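Budgeting for a humanoid arm and hand: what have I missed?

Posted in Equipment and Purchasing, 18 February 2022

tillville_bench

We run a small parts-sorting workshop and have been given a go-ahead in principle to buy one humanoid robot, upper body on a wheeled base. It would pick small items out of slotted trays and put them back in the right slot. The supplier is Lemari and the model we have been quoted for is the Prumik.

The quote covers the robot, two hands, one wrist sensor and 40 hours of remote support. I have to put in a full budget in March and I don't want to go back for more money in the summer. I am fine with the robot price. What I can't work out is everything else: furniture, cabling, spares, somebody's time. Our room is carpeted and we only have ordinary office tables.

Can anyone who has set one of these up tell me what they paid for that wasn't on the quote? Also, should I order a second hand up front as a spare, or wait and see?

palacios_workshop

We did a very similar job last year, tray work with a five-finger hand, so I'll go through it in the order the bills came in.

Tables. Office tables are fine to start with. Ours are two ordinary ones pushed together and the edges are chipped, which has made no difference to anything. What matters is height. Measure from the floor to the hand at its lowest comfortable reach and check it against your table before you order. We didn't, and bought a set of leg risers afterwards.

Trays. Don't buy moulded ones until you know your slot size. We had thin plywood ones cut locally and changed the design three times. Put down 200 for trays and expect to throw the first lot away. 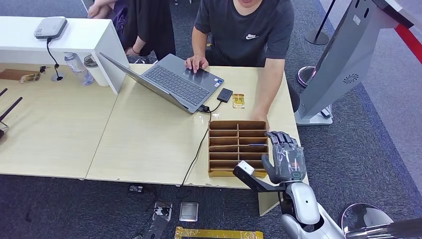
Tray work at the table, with the laptop alongside.

Laptop and storage. You want a laptop that does nothing else, and an external drive. Recordings fill up the internal disk faster than you would think. We started by borrowing an office laptop and its owner wanted it back every afternoon.

Power and cables. This was the part I got most wrong. Count the sockets you need, then double it. Buy proper floor cable covers. A power strip on the carpet is all right for a first day but you don't want the base rolling near it for a year. We spent 276 on covers, longer leads and an extra router, and I had put down nothing at all.

Floor marking. A couple of rolls of coloured tape. Mark where the base stops and where the table goes. Check the tape on an offcut of your carpet first. Ours pulled some of the pile up when we moved it.

Sensor brackets. Ask whether the bracket for the wrist sensor is included or only the sensor. They were separate lines on ours. Ask how far it sticks out as well. A bracket that projects past the wrist can catch on a tray with high sides, and you may end up paying for a different one.

Staff time. Put a person in the budget. For the first two months we had someone sitting at the table most of the day, moving the tray, checking the software and starting again. That cost us more than all of the above put together.

On the spare hand, I would wait, but get the price and the delivery time in writing now. If delivery is longer than you can stand idle, order it.

slotandtray

Agree with most of that. I would not wait on the spare hand though. Ours was away for repair for five weeks and we had a robot we couldn't use. If you can't stretch to a whole hand, ask if they sell single fingers.

Also check the doors. Ours came on a pallet 100 cm wide and would not go through the side entrance.

tillville_bench

Thanks both. The quote does say two hands, but I rang and it means a left and a right, so there is no spare in it. I have asked for prices on a hand and on fingers. The bracket is not included either.

I have added lines for trays, cable covers, tape and a drive. Staff time is going to be the awkward one, as the form only has a box for equipment. Did you put it under installation or as a separate request?

palacios_workshop

Separate request, same meeting. We tried it under installation first and it was sent back.

One more thing while you have them on the phone. Ask if unused support hours carry over. Ours ran out at the end of the year and we lost the ones we hadn't booked.

dk_lathe

following, we are looking at the same thing but second-hand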